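Titora

A task runner and motion layer for small pick and place experiments on a six-axis arm. It takes a short task file, checks it, plans the motions, runs them, and writes a log which can be replayed later without the arm.

Maintainer: Şengül Öztürkmen
Last revised: 20th March

Contents

What Titora does
What you need
Installing
Task files
The drop check
Calibration
Planning
Logs and replay
The cups log set
Settings
Known problems
Contributing
Licence

What Titora does

Titora sits between a perception module and an arm driver. In our lab the perception module is called Olen and the driver is called Ueda, but both are reached through small adapters and you can write your own. Titora does not look at pixels and does not talk to motors. It receives object poses from one side and sends joint trajectories to the other side.

I started to write it when I had three scripts for three tasks, and all of them had a slightly different idea of where the table was. Now the table is described in one file and every task reads it.

What you need

Python 3.10 or newer, on Linux. I have not tried it on other systems.

An arm driver which accepts timed joint positions and reports the joint state back. The Ueda adapter comes with the repository, in adapters/ueda.

A two-finger gripper with readable finger position. If your gripper can only open and close and does not report anything, Titora will run, but the grasp check is switched off and you will see a warning in every log.

A source of object poses. The Olen adapter is in adapters/olen. There is also adapters/fixed, which reads poses from a text file and is good for first tests.

Installing

Clone the repository, make a virtual environment and then:

pip install -e .
titora doctor

The second command looks for the configuration file, tries to reach both adapters and prints what it found. Please run it before you open an issue, and paste the output. If it stops at "no cell file", copy cells/blank.toml to cells/mycell.toml and set the variable TITORA_CELL to that path.

Nothing moves during titora doctor. The arm can stay with the brakes on.

Task files

A task file is a list of steps. Each step has a verb and one or two names. The names must be known to the perception adapter. A very short task looks like this:

task: drop_in_cup
steps:
 pick red_object
 above red_cup
 release
 retreat

The verbs are pick, place, above, release, retreat, home and wait. I have kept the list short on purpose. If a task cannot be written with these verbs, you can call the Python functions directly, and there is a commented file for this in tasks/long_form.py.

"above" needs a little explanation. It moves the held object to a point over the opening of the named container and stops there. The height is measured from the rim of the container up to the lowest point of the object, so a long object and a short object stop at different gripper heights. Earlier versions measured from the fingertips, and this gave many bad drops with objects that were hanging low between the fingers. 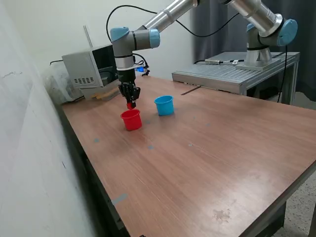

The "above" step with red_cup as target: the object is held over the rim, gripper pointing straight down, blue cup standing to the right.

The target must be named by its full name, with the colour. In the cell file both cups have the same shape entry, cup_small, and two separate name entries, red_cup and blue_cup. If you write only "cup", the task is refused at loading time with the message "ambiguous target". I know that some people would prefer that Titora takes the nearest one. I tried that, and I do not want it back.

The drop check

Before "release" is executed, Titora makes four tests:

1. The held object is still reported by the gripper (finger position larger than the closed position).
2. The horizontal distance between the object centre and the centre of the opening is below drop.max_offset.
3. The approach axis of the gripper is within drop.max_tilt of vertical.
4. The container pose is not older than drop.max_age.

If one test fails, the step ends with a named error and the arm stays where it is, holding the object. It does not go back and try again by itself. You can allow a retry with drop.retry = true, then the arm rises, asks for a new pose and repeats "above" one time only.

Test number 4 is the one that fails most often, and usually the reason is in the perception side. When the gripper is over the container it hides part of it from the camera, and the pose is not updated any more. With Olen you can ask to freeze the pose when "above" begins. This is the default in the Olen adapter. For a different perception module you must decide yourself if a frozen pose is acceptable.

Calibration

Two things must be calibrated: where the table is relative to the arm base, and where the camera is relative to the arm base.

For the table, put the gripper by hand on three points of the surface which are not on one line, and record each of them:

titora touch --point a
titora touch --point b
titora touch --point c
titora solve-table

For the camera, use your own method and write the result to the cell file under [camera.pose]. The Olen package has a tool for it. Titora only reads the numbers.

Please repeat the table calibration whenever the arm stand or the table was moved, even a little. The two are separate pieces of furniture in many labs and they do not stay together. Run titora check-table afterwards — it moves the gripper to a small height over the centre of the table and waits for you to confirm by eye.

Planning

The planner is a plain sampling planner with a shortcut pass at the end. It is called Ditness inside the code, because it was a separate project before. You will see this name in stack traces and in the folder src/ditness.

Free motions are planned in joint space. The last part of "pick" and of "above" is a straight line in Cartesian space, always downwards, and it is planned first. If the straight line is not possible from the chosen arm configuration, another configuration is taken and the free motion is planned to that one. This order avoids the situation where the arm arrives nicely at the start of the line and then cannot follow it.

Containers are treated as obstacles with a hole. The wall is modelled as a ring of small boxes and the opening is left free. Containers that are not the target are modelled as closed cylinders, a bit larger than in reality, so that the fingers keep away when two cups are standing near each other.

Cables are not in the collision model. If your gripper cable makes a wide loop, set the wrist limits in the cell file narrower than the limits of the arm. I use this in all my cell files and it has prevented most of the pulling.

Logs and replay

Every run writes one folder. Inside there are the task file, a copy of the cell file, the joint states, the poses as they were received, the planned trajectories and the result of each step. The format is explained in docs/log_format.txt.

titora replay path/to/log

The replay opens a simple 3D window and plays the run. With --replan it plans again from the logged poses, which is useful when you changed a planner setting and want to know if an old failure would still happen. The replanned motion can differ from the old one even with the same settings. Use --seed if you need the same result.

The cups log set

With the code I also share a set of 424 logs of the task drop_in_cup and its variant for the blue cup. They were recorded in June with one arm and one gripper. The logs can be used to test a planner or a drop check without hardware.

Each log has a field "outcome", with one of the values in_cup, missed, lost_object or stopped. The field was filled by hand by the person who stood at the cell. The drop check result is stored separately, so you can compare the two.

What the set is not good for: learning to grasp, because the grasp pose was nearly always the same; and testing perception, because camera images are not included. The poses are there only as Olen reported them, including the wrong ones. I did not clean them.

Settings

Only the settings which people ask for are listed here. The full list is in docs/settings.txt.

planner.max_samples — default 1000. Increase it if you get "no path" in a narrow cell.
above.height_mm — default 18. Distance from rim to lowest point of the object.
drop.max_offset_mm — default 10.
drop.retry — default false.
gripper.settle — waiting time after closing, before the finger position is read.
log.keep_poses — default true. When false, replay with --replan does not work.

Known problems

When the perception adapter is restarted during a task, Titora keeps the old names and can wait forever in "pick". Stop it with Ctrl-C, this is safe, the arm will hold its position.

The shortcut pass sometimes makes a path with a large wrist rotation that was not needed. It is correct but looks strange, and it is not kind to the cable.

The replay window does not draw the opening of containers. They look closed although the planner sees them open.

On a slow computer the straight line part can start with a short pause. I have not found the cause.

Contributing

Small pull requests are easier for me than big ones. Please add a log folder which shows the problem when you correct something in the planner or in the drop check. Tests are started with "make test" and need no arm.

For new verbs, open an issue first and describe the task you could not write. For new adapters you do not need to ask.

My answers can take some time — I look after this repository beside my other work.

Licence

The code is under the MIT licence. The cups log set is under CC BY 4.0.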